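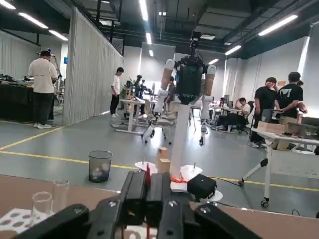
Cups on the mat, wastebasket on the floor, everyone else busy.

A Place for the Glassware: Bench Organization in a Shared Lab
Project report by Hammad Kakakhel
Uvance Workshop Course, Unit 2

The assignment was to find a small problem in a room we use every day and make it smaller. Other people in my section picked airflow and lighting. I picked the brown table, which has had the same trouble since I first sat down at it in November: things get put down on it and then they live there. A beaker left in the middle on a Monday becomes part of the landscape, and people start reaching around it with great courtesy.

My proposal was 400 words long and said that each piece of glassware should have a home, that the home should be easy to see from the far side of the table, and that going home should take one hand. My instructor wrote "fine" on it. I took this as funding.
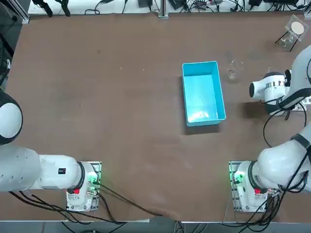 Ileck, Wednesday, February 21, 2018

The first layout was built around the light-blue bin. I put it in the center with the long side running toward the far edge, and I still think that was correct, because a bin in the corner is a bin people forget. It was meant to be the landing spot for anything whose owner had wandered off. For the layout I kept it empty, so that I could look at the spaces between things before filling them in. I will admit that an empty bin in the middle of a table has a certain smugness.

One beaker went immediately to the right of the bin. The clear stand with the round disc on top went back toward the far right corner, where I assumed it would be out of the way. It was out of the way. It was also out of reach for anyone my height, and I had to lean across the whole business to get at it. The bigger problem was the beaker. Clear glass on a brown surface is very nearly a secret. You get the rim, a bit of outline, and a sleeve-sized opportunity for disaster.

I had budgeted 80 minutes for the first layout and spent most of it walking to the other side of the table, squinting, and walking back. Giáp, who shares my bench slot and had her own report to write, asked whether I was studying the glassware or stalking it.

Layout two moved the rack into play. It is white, it has two levels, and it is the easiest thing on the table to see, so I made it the landmark and told myself that everything else would be found relative to it. I set it at an angle after trying it square to the edge.
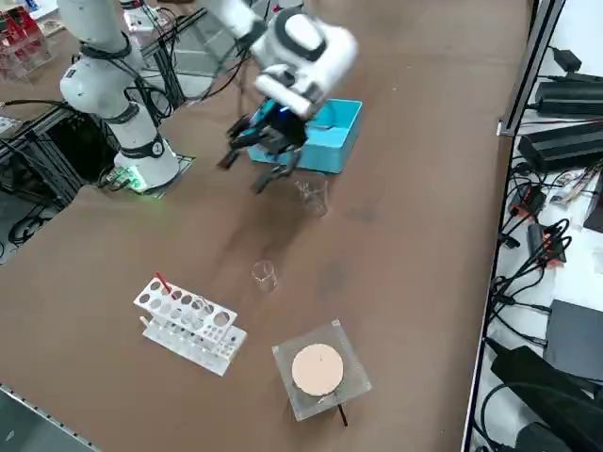 The angle looks careless, and I was asked about it during my check-in. My defense is that with the rack square I kept bumping the near end with my wrist, and with it turned I stopped. A test tube standing in the rack is also much easier to spot than one lying down, and the thin red rod leaning out of its hole near the end works as a flag. I did not plan the flag. I am taking credit for it anyway.

The stand came forward in this version, to the lower right of the rack, and the disc on top turned out to be a decent marker too, being round and peachy in a neighborhood of straight lines. The beakers I kept off by themselves between the rack and the bin. They were no easier to see than before, but at least a person knew where to be careful.

What I changed least was the bin. I tried 14 arrangements on paper, mostly in the Arkness cafeteria, and in nearly all of them it ended up right where it started. If I had shown my sketches to anyone they would have asked what I had been doing all week.

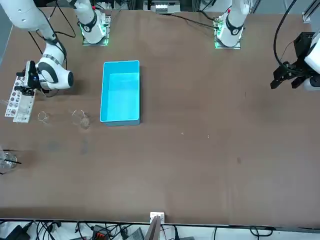
Findings and leftover problems

Grouping the glass on one side of the bin was the best decision in the project. It gives you a glass side and a not-glass side, and a tired person can remember that. Putting a dark rod in a beaker helps as well, for the same reason the red one helped the rack.

The plan is weaker on plastic. My labels covered beakers, tubes and rods, and they had nothing to say about cups, which I had not considered to be equipment. Cups need a home too, or at least a policy.

If I had another unit I would try a pale mat under the glass area. A light background would do more for those beakers than any of my layouts did, and it would have taken an afternoon. I thought of it while writing this paragraph.

Materials used: one table (borrowed), masking tape, a pencil, Giáp's patience.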